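Ryszard Ostrowski had cut hair at Trarero for 23 years, and in September the owner sold the place to a chain called Brastix. The new manager came by on a Monday with a binder. Every cut was to take 30 minutes, shampoo included.

Ryszard read the binder at lunch. It said nothing about cowlicks.

His two o'clock was Mrs. Quiroga, who was over 80 and wore her hair in a short gray bob. She had a wedding on Saturday. He combed the left side down, cut it dry, then wet it and checked it again. The manager stood by the register and looked at the clock.

"Is he waiting for someone?" she asked.

"For me," Ryszard said.

He finished in 50 minutes – 52 with the neck. She paid and left nine dollars in the jar. The manager wrote something down and went to the back room.

Ryszard swept up and put his combs to soak. There was an empty shop on Hendiron Street, two chairs, one sink. He had the landlord's number in his wallet.
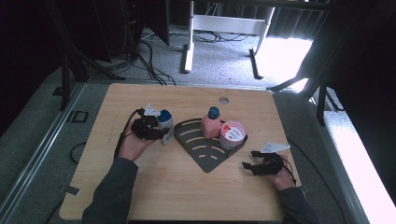
Why did he cut her hair dry first? Her hair shrank as it dried, and a bob cut only wet would have come out too short on the left.

He called the landlord at six, from the bus stop.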